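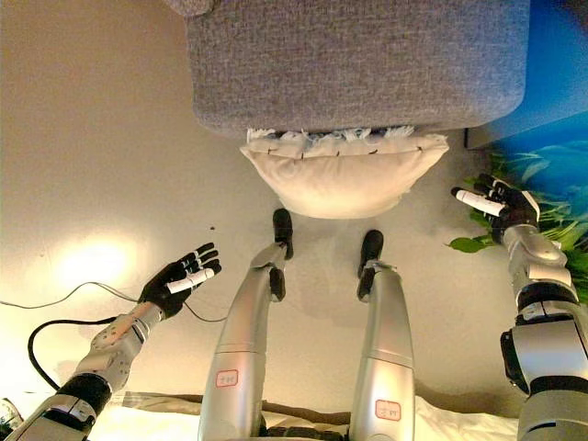 Notebook, September, Saturday, started 10.40

Self-body mask, third attempt. The head camera sees a lot of the robot whenever it looks down, and the planner has been treating the legs as furniture. Norbert's fix was a fixed mask painted over the shins. It worked while the legs stayed put and failed as soon as the hips moved. I have replaced it with a mask rendered from the joint angles each cycle, using the shell meshes from Kovács. The view down to the sofa is a fair test for it: both arms and both silver shins are in, the feet end close to the white pillow, and the right hand is up against the plant leaves, so a mask that is too fat eats things we need. The held objects are not in the meshes either. With a white cylinder in each hand the renderer stops at the fingers, and the rods come through as two obstacles floating in front of the robot.

Ran the recorded log through the new node, 792 frames. The old mask left body points in 327 of them, the new one in 86. Most of the 86 are at the wrists when the arm moves quickly, which looks like a timestamp offset between the encoders and the camera. I shifted the joint states by 19 ms and the wrist edges lined up better. I have not rerun the full log with the shift — do that before believing it.

Padding: first tried a wide margin round the hands. It removed leaf points next to the right hand and the planner then offered a path straight through the plant. Went back to a narrow margin on the hands and kept the wide one on the legs. Piroska thinks the margin should grow with joint speed. Agreed, but after the timing is fixed.

Held objects: added a call to attach a cylinder to the hand link when the grasp is reported closed. Length and radius are typed in by hand for now. Florêncio wants them taken from the point cloud. Dosutik drops the attachment if the grasp state flickers, so I put a short hold on it.

Cables on the floor are still missed by the depth filter. Left alone today.

To do
— rerun with shifted joint states
— ask Uwe where the encoder stamps are set
— check the mask with the head turned left
— move margins into the config file

Stopped 16.15. Branch pushed, not merged.

Notebook | Logs | Configs | People | Search

Recent entries
Dosutik: grasp state flicker
Head camera calibration, second go (Tibor)
Planner timeouts on Vamier
Moving the logs to Bernow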